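3.2 Collecting demonstrations in simulation

All demonstrations were gathered in a simulated room with a single Franka Emika arm mounted at the end of a wooden table. An operator drives the arm through the Jatetti interface, which logs joint positions, gripper state and the rendered views at every control step. Each task is given as a short instruction naming one object to grasp. Distractors stay on the table throughout, so the policy has to pick its target from the instruction. Figure 2 gives two views of the setup, with the gripper over the green apple and the red pepper lying next to it.

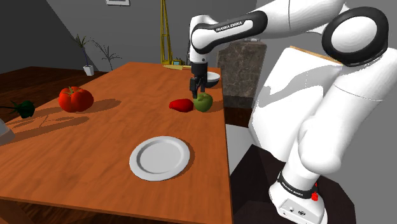
3.3 Views and filtering

We render every episode from 2 viewpoints. The second looks across the table toward the refrigerator and keeps the base of the arm in sight. 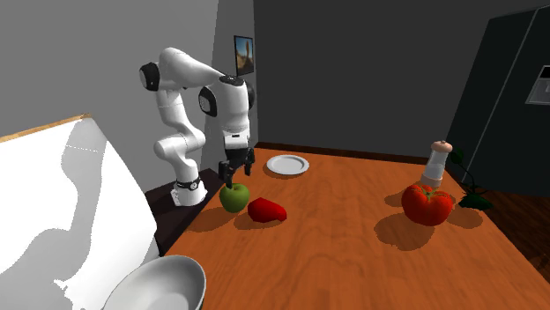
Figure 2. Approach to the apple, from two viewpoints.

We kept 75 episodes per task after filtering. An episode was dropped if the fingers closed on a distractor or if the operator paused for more than 6 seconds – long pauses taught early policies to stall above the target.

Irina Lungu objected that dropping every pause also removes useful corrections, and asked that the discarded episodes be released with the rest. We do so, under a separate label.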